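3.2 Building the gripper at home

The second version of the tool was built on a kitchen table over most of February, by people who had each promised the others that they owned a drill press. One did. The first version had been ordered as a kit from Prosetti and worked well until we wanted to change anything about it, at which point we found that every part had been designed to fit every other part and nothing else. The parts list for the new version is given in Table 2. It comes to 775 dollars, a figure that leaves out the bolts we bought twice and the pizza.

We set ourselves a few rules. The tool had to be something a person could carry through a doorway without planning. It had to come apart with one hex key. It also had to be usable by someone who had read the instructions only once, a condition we tested more often than we intended, mainly on ourselves.

The jaws took the longest. Early ones were too slim and twisted when squeezed, so each redesign got wider until Dorkero, the shared workshop where we cut the later sets, asked whether we were making a gripper or a snow shovel. We settled on a broad jaw with a soft pad near the tip. The pad is attached separately, because pads wear out and we did not want to cut a new jaw every time one did. Pad material was chosen by closing the jaws on whatever was in the house and writing down what escaped.

Clear packaging was the worst of it. A thin plastic box gives very little to the eye, and a jaw that closes a little too eagerly will bend the wall before the pad has a proper hold. Crumpled paper is more forgiving, though it has no two sides alike and tends to leave the jaws in a direction of its own choosing. Our trials in a lived-in bedroom (Figure 2) used both kinds of item, along with whatever else had settled on the bed. We made no effort to tidy up first, a policy that was easy to agree on.

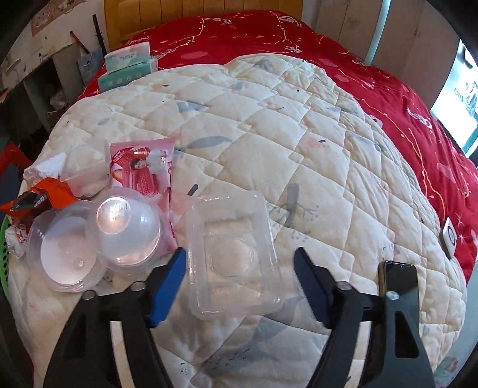
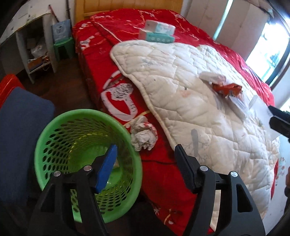 Figure 2. The gripper in use over a bed with a red cover and a quilted blanket or comforter.

Each trial ran for 30 seconds, and we collected 100 of them per household. A trial ended early if the operator dropped the tool, swore at it for longer than the time remaining, or was called to dinner. Operators were told to reach from any side they liked. Nearly all of them reached from whichever side was nearest, and we have since stopped describing this as a variable.

Huguette Zacharias, reading a draft of this section, objected that we had made the build sound easier than it is. Her own copy, put together from our drawings at the Tella workshop, had needed three evenings of filing before the jaws would close evenly, and she wanted to know why the drawings gave the bolt spacing but said nothing about how tight the bolts should be. She added that a reader without a friend who owned a drill press would get as far as the second page. We have added a torque note to the drawings and a page on drilling by hand. The filing remains.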